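Mastering notebook, room B, March

Ultan Ó Súilleabháin sent the Campos remix over last night, with a note saying the low end is "finished." I've heard that word from him before. Tempo is 164, which he wants pushed as a festival cut. Fine. My worry is the kick, which has a long tail at that speed and runs into the bass on every beat.

Measured first, listened second, then did it the other way around to keep myself honest. The meters say there's a pileup near 100 Hz. My ears say it's lower than that and that the meters are picking up the bass harmonics. Left it as an open question. 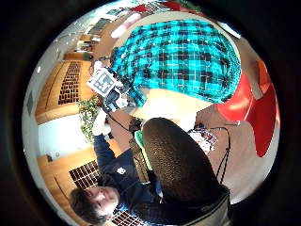 Next was the Kotell saturator, which Hayley Blackburn swears by. She says it "glues" the drums. I matched levels by ear, then properly, and most of the glue went away. What's left is a slight dulling of the hats. Could be useful on a harsh mix, and this isn't one. Hayley, if you read this, please send me the before and after you were so happy with, at the same level this time.

Tried shortening the kick tail to 180 ms. Better straight away, though the drop loses some weight on the big speakers. On the small ones I couldn't tell the two apart. Kept both.
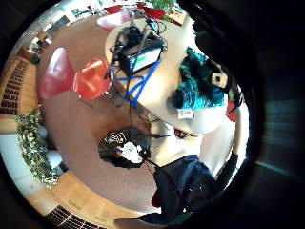 Black box on the round table, blue cable out of the lower left.

Blind test after lunch, 5 passes, Hayley switching. I picked the short tail three times and the long one twice, so I wouldn't bet on my own taste here. Hayley calls it a clear result. I don't see how.
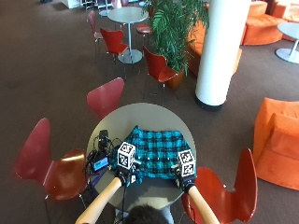

The vocal chop in the second break is another matter. Ultan has it wide and drowned in reverb, and in mono it nearly disappears. He'll say no one listens in mono. Plenty of club systems do sum to mono, and the one at Brodcombe is the first place he plans to play it. Asked him for a dry stem. No answer as of 4:40.

Label is Brurkari, and they want it loud. Got it roughly 2 dB up before the snare started to fold. They'll ask for more. I'd like to hear a reason other than what everybody else is doing. 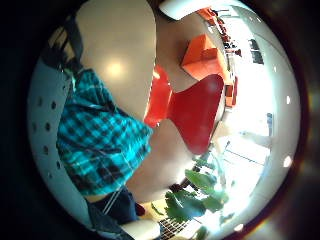 Blue-and-teal plaid shirt, dark blue trousers.

To do: print short tail and long tail, no saturator on either. Check the second break again once the dry stem shows up. Don't send Brurkari anything until Ultan has signed off in writing.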